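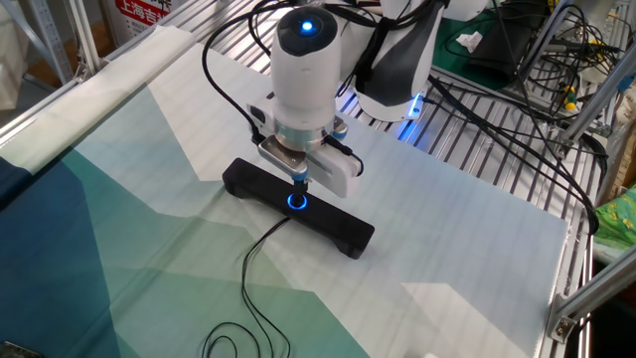
Report on the Visit to the Gendcombe Textile Printing Works

The study group of the Jatham Society for Household Textiles visited the printing works at Gendcombe on February 13, 2023. The group consisted of 15 members and was led by Jozefína Hubáček, convener of the Society's printed cloth section. The purpose of the visit was to review current practice in the printing of table linen and to discuss a possible loan of historic patterns for the April exhibition.

Members were received in the front office by the works manager, Thaddäus Trummer, who gave a short account of the firm. Printing began on the site as a side business of a bleaching yard. The yard closed long ago, but its drying loft is still standing and now holds the pattern archive. The archive contains 446 designs, most of them recorded on paper with the original color notes in the margin. Several of the earlier sheets have suffered from damp, and the firm has started to move these into flat storage.

The group then proceeded to the color kitchen. Pastes are mixed there each morning in small batches, and a strip of every batch is printed, steamed, washed and kept in a ledger. Mr. Trummer noted that blues give the most trouble, as the shade seen on the table is not the shade that comes out of the wash.

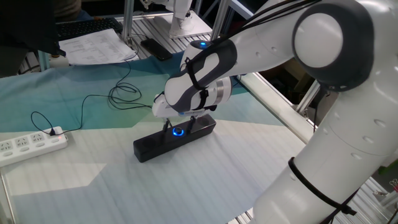

Screen printing of the Godska line followed. The pattern calls for six screens, and the order in which they are laid down was changed last year to reduce smudging at the borders. Members asked about the repeat, which had been thought too large for smaller tables. The works confirmed that a reduced version is under review but that no decision has been made.

Lunch was served in the canteen. The Society wishes to record its thanks to the kitchen staff.

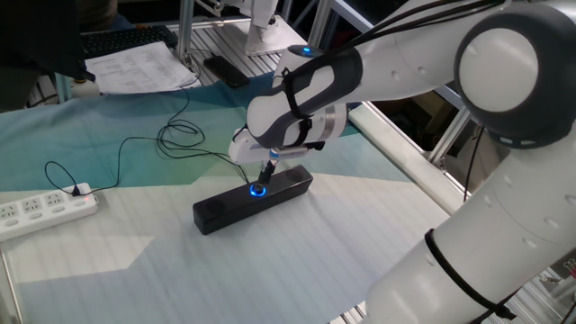 In the afternoon the group examined hemming and finishing. Corners on the better cloths are still mitered by hand. The Ñahui range, sold at a lower price, has a plain machine hem, and samples of both were passed around for comparison. Some members considered the plain hem more suitable for daily use.

Ms. Hubáček and Mr. Trummer agreed in principle on the loan of 15 pattern sheets. Terms for insurance and transport are to be settled by letter. Members who wish to receive the list of sheets should apply to the Society's office.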